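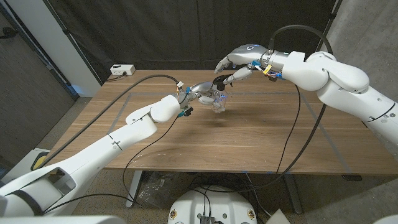
Patbridge drinking water project: progress to July 30, 2021

Prepared by Aba Eshun for the Tse fund

Work since May has gone mostly to plan. We have fitted under-sink filters in 260 homes in Patbridge, all with the Pulimix two-stage cartridge. The grant covers 776 homes in total. Another 60 households have agreed a date, and Driss Bensaid is ringing the rest of the first list.

Fitting takes longer in the older terraces, where the stop tap is often seized. Pak-hei Cheung now checks the tap on a first visit and orders parts before the fitter goes out. Return visits have dropped as a result.

Taste and chlorine

Residents' main complaint was the chlorine taste, worst in the streets nearest the pumping station. Chia-hao Sin tests each kitchen tap before fitting and again two weeks later. Results so far are in line with what the supplier told us. We had three leaks, all at the same push-fit joint, and have changed to a Nullent compression fitting – slightly dearer, but within the parts budget.
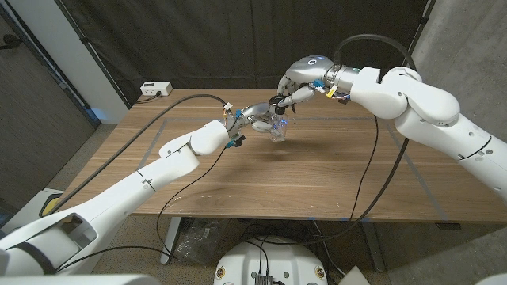 How long does a cartridge last before it needs changing?

Each one is rated for 2,000 litres. A small household should get most of a year from that, and larger families will need a change sooner. We leave a card under the sink with the fitting date on it.

Next steps

Wing-sze Sin is drawing up the round for the northern streets. We still need a decision from the fund on who pays for replacement cartridges after the first year – tenants have started asking, and the fitters have no answer to give them.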